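I have compared grippers at Ovwood for 16 weeks, and my opinion is simple: we give too much attention to strength. The Skinis fingers are weaker on paper, yet I prefer them for thin walls.
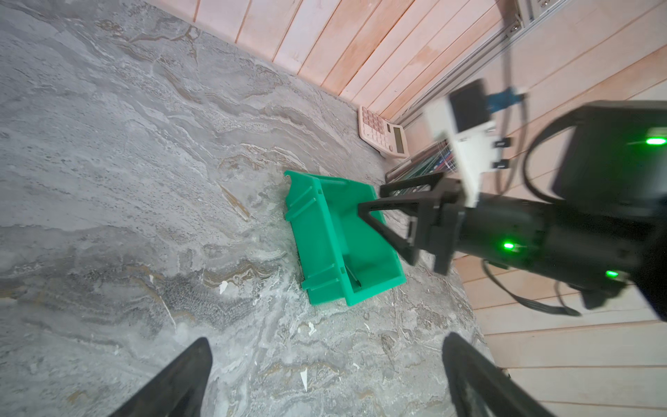 A supplier's table says 80 newtons and everybody is impressed. I would ask first how the finger enters a narrow opening, and what the wrist camera still sees at that moment.
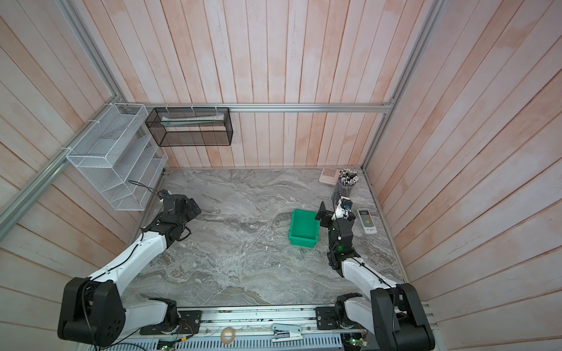

With the Mạch controller I needed 30 minutes to change one speed limit – too long. A modest gripper with clear settings is the better purchase.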